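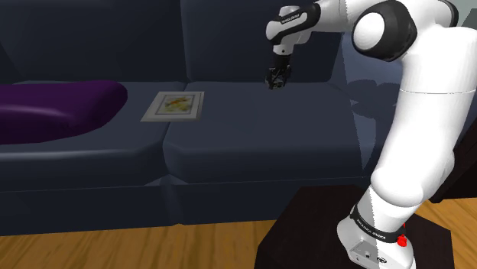 附图：画框平放在沙发上，旁边是紫色靠垫

发件人：Nurhan Yaman
日期：2018年1月7日
主题：回复：[挂画与装裱] 老房子的墙，画挂不住怎么办

各位好，先给大家拜个晚年（洋历的年），农历的还得再等等，到时候我一定再来啰嗦一遍。

小穆的信我看了好几遍，本来想当天就回，结果家里来了客人，一住就住到节后，被子床单洗了又晒，今天才算坐下来。茶泡好了，慢慢写，你们也慢慢看，赶时间的朋友可以直接跳到后面讲挂画条的那段。

> 小穆写道：
>
> 大家好，我潜水很久了，第一次发信，有说得不对的地方请包涵。
>
> 我们六月搬到了Medcombe，租的是一栋老房子的楼上，墙是那种很老的灰泥墙，一敲有的地方是空的。房东人不错，但是合同里写明不许打孔，我后来去问，他说“小钉子可以商量”。我先用了粘胶挂钩，挂外婆留下的一幅水彩，半夜哐的一声掉下来，玻璃没碎，框角裂了，画倒还好。
>
> 我想请教的是：一，这种墙究竟能不能钉钉子？二，框角裂了自己粘行不行？三，先生坚持要把画挂在暖气上方，说那面墙最空，我总觉得不妥，可又讲不出道理来。
>
> 另外画框背后的牛皮纸已经发脆，一碰就掉渣，要不要换？里面的衬纸边上有一圈发黄，不知道是不是坏了。
>
> 先谢谢各位。
> 小穆

小穆，欢迎你出声！潜水的人我们最喜欢了，因为一开口总是问在点子上。

先说墙。老灰泥墙我太熟了，我在Clillgate住的那套房子就是这样，灰泥底下是一条一条的木板条，年头久了灰泥和板条会分家，你敲到空响的地方多半就是分了家的。那种地方千万别下钉子，一锤子下去，掉下来的可能是巴掌大一块墙皮，我干过这事，后来拿腻子补，补丁的颜色怎么都对不上，退租的时候心虚得很。敲起来声音实的地方可以试，不过不要直接拿锤子砸，先贴一小条美纹纸胶带，用细钻头慢慢转进去，再放螺丝。你外婆的水彩要是不太重，用那种带黄铜小钩、斜着进钉的老式挂钩也够了。房东既然说了小钉子可以商量，就写封短信请他回一句，留个字据，将来大家都好说话。

粘胶挂钩我是早就不敢用了。它标的承重是对着光滑的漆面讲的，老墙的漆一层压一层，胶粘得再牢，也只是粘住了最外面那层漆。冬天屋里一烧暖气，漆一干一缩，你那半夜的哐一声就来了。

现在讲挂画条（赶时间的朋友请在这里下车）。你抬头看看，离天花板不远的地方有没有一圈横着的木线？Medcombe那一带的老房子，好些都留着这个东西，很多人以为是装饰，刷漆的时候连缝都给刷死了。有的话你就发财了！买几只挂画条专用的弯钩，往上一搭，垂两根线下来，画想挂哪里挂哪里，墙上一个眼都不用打。我先生那边的姑妈家里全是这么挂的，线是细麻绳，她每年春天大扫除，画摘下来擦一遍，再换个次序挂回去，说等于搬了一次新家。缝要是给漆堵住了，用旧牙刷柄或者竹筷子慢慢刮，别用刀，刀一滑就是一道白印子。

线的话，重一点的画请用编织钢丝，两根线比一根线稳，画也不容易歪。背后的挂环装在框的侧边，从上往下三分之一的地方，别装在最顶上，装得太高，画会紧贴着墙，后面不透气。框的下面两个角各贴一粒小毛毡垫，让它和墙之间留一点缝，老房子的外墙冬天容易返潮，有那点缝就好得多。

框角呢，裂缝要是只是接口松开，木头没有劈，自己粘完全可以。把画、玻璃和衬纸都取出来，空框平放在垫了旧毛巾的桌上，旧胶用小木签剔掉，上一点木工白胶，四角用带子箍紧，放一夜别去碰它。我知道你会想去碰它，我每次都想。如果是木头本身劈了，或者框上有石膏的花纹，那就请送出去修，石膏那种东西，越补越伤心。

暖气上面挂画，小穆，你的感觉是对的，请把这一段念给你先生听。暖气往上走的热气又干又带灰，纸一冷一热地伸缩，时间久了就起浪，水彩纸尤其明显。灰尘会从框背后的缝里钻进去，在画心上边积成一道灰影子，擦不掉的。我有一幅从Grurkwood集市上买回来的小版画，不懂事的时候就挂在暖气上头，过了几个冬天，纸拱得像屋瓦一样，到现在我看见它还觉得对不起它。那面空墙可以放镜子，或者挂一块织物，都不怕。水彩最好挂在背光的走廊或者不对着窗的那面墙上，午后的太阳晒不到就好。

背后的牛皮纸，发脆就换吧，那层纸本来就是挡灰用的，换它和换窗帘差不多。衬纸发黄是另外一回事，那一圈黄叫酸渍，是早年的卡纸自己带的酸，会慢慢往画心上走。趁着修框，请人换一张无酸的卡纸，背板也一起换。我自己一向用Lamont的编号766，米白色，配旧水彩很温柔，不抢颜色。店里要是只有雪白的，宁可等一等，雪白的卡纸会把老纸衬得又脏又旧。揭旧衬纸的时候如果发现画是用胶带粘上去的，别硬撕，也别听人家说的用吹风机吹，让装裱的师傅来做。

费用上我说个自己的经验，大家那边可能不一样。去年我换一张小画的卡纸加背板，花了30镑左右，师傅顺手把玻璃也擦了。等了8天，本来说得更久，大概是看我隔三差五打电话，烦了我。

还有高度。我总觉得大家把画挂得太高，好像画是给长颈鹿看的。坐的时间多的房间，画就可以低一点，坐下来眼睛一抬正好看见。我的笨办法是拿旧报纸剪成框的大小，用美纹纸贴在墙上，住上几天，早上看看，晚上开了灯再看看，挪到顺眼了再动手。家里人从旁边走过，多半会忍不住发表意见，趁还是报纸的时候让他们说完，挂上去以后就不许再说了。

对了，上回有位朋友问玻璃要不要换成亚克力，我忘了回，真抱歉。轻是轻，有小孩的人家也放心，可是它带静电，粉彩和炭笔画千万别配，粉会给吸到板子上去。水彩和版画没有关系。擦的时候用软布，别用厨房纸，会拉出细丝。

小穆，你外婆那幅画的是什么呀？挂好了一定写信来讲讲。要是方便，也看看画背面有没有字，老人家常常在后面写日期和地名，我婆婆留下的一张，拆开来才看见背板上记着那年买菜的账，换背板的时候我没舍得扔，装在信封里，夹回画的后面了。

茶凉了，我去续水，炉子上还炖着汤。大家保重，天冷多穿。

Nurhan

又：谁手里有多余的老式黄铜挂画钩，要那种钩口宽一点的，我家新刷了漆，原来的卡不进去了，我拿自己做的杏子酱换。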